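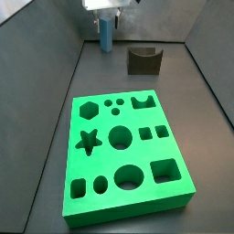

**Pornton, July** – Walelik will begin supplying its Rarow range of molded acoustic panels to building contractors in September. The panels are made from recycled textile fiber and are intended for classrooms, open offices and meeting rooms.

Rarow is sold in three thicknesses. Standard panels measure 2000 mm by 1000 mm and can be cut on site with a hand saw. They are fixed with clips or contact adhesive and need no frame on flat walls.

The first production run will ship from the Pornton plant. Orders placed before the end of August will be delivered within 8 weeks – later orders will follow the normal schedule. Miyazaki will handle distribution and returns.

Data sheets and color cards are available from the Walelik sales office on request.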